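Progress Report: Play Kitchen and Pretend Food Program
Submitted to the Krawczyk Fund
Prepared by Grażyna Sobczak, Program Coordinator, Markstead Early Learning Center

1. Purpose of this report

This report covers the second period of the grant awarded to Markstead Early Learning Center for the renewal of its pretend play area. It describes the condition of the play kitchen, the food and tableware now in use, and the work that remains before the close of the grant in June.

2. Summary of progress

The main unit has been assembled and placed in the east activity room. Fourteen of the items on the original purchase list have been received and checked. The remaining 6 are on order from Esico and are expected in March. Spending to date is within the approved budget, with $400 held back for replacement parts as agreed at the outset.

3. Kitchen unit and tableware

The unit combines a sink and a stovetop, the latter set into a light wooden countertop, at a height suited to the three-to-five age group. The gray stovetop has black control knobs and a black burner grate. The white sink stands beside it, so that washing and cooking games can take place side by side.

The large cream cutting board is now kept across the stovetop as a serving surface. Staff found in the first period that plates set directly on the grate tended to tip, and the board has been a simple remedy. It takes the round red plate and the flower-shaped cream plate together, and the children use the two for different parts of a meal. Plates and food are changed over between activities; the toy salmon and the toy cake both belong to the current menu.

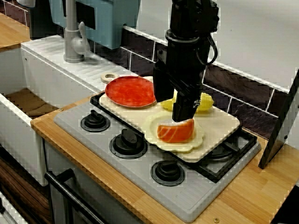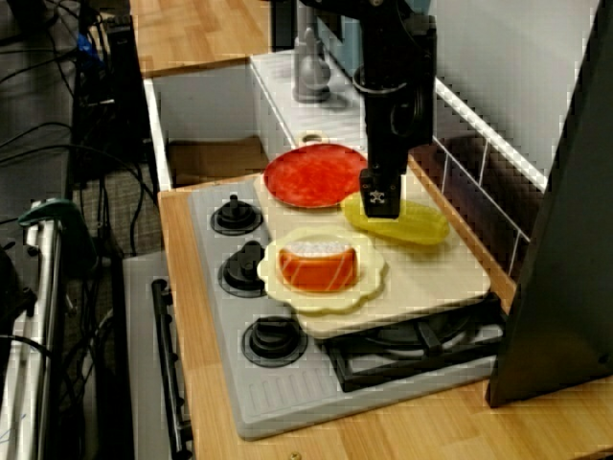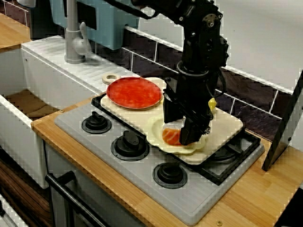

The two plates on the cutting board, with salmon on the scalloped plate in the first and third pictures and cake in the second.

4. Use in sessions

The area is open during the morning session and again from 2:00 p.m. Groups are limited to four children. Miłosz Kaczorowski, lead teacher for the older group, has prepared a set of short meal-planning activities in which children choose a main dish, a vegetable and a dessert, name each one, and decide which plate it should go on. Teachers report that the younger children prefer free play and often serve the dessert first — this has been accepted as part of the activity.

Words connected with food and serving are recorded by staff on the existing observation sheets. A full account of these records will be included in the final report. No conclusions are offered at this stage, as the older group has completed only half of the planned sessions.

5. Matters requiring attention

Storage remains unresolved. The shelving proposed by Cornow was too deep for the available wall, and a revised quote of up to $80 for a narrower set has been requested. Until it is installed, spare food pieces are kept in the supply closet and brought out by staff.

6. Next steps

Receive and check the outstanding Esico items.
Confirm the shelving order with Cornow.
Complete the meal-planning sessions with the older group.
Submit the final report and statement of expenses to the Fund.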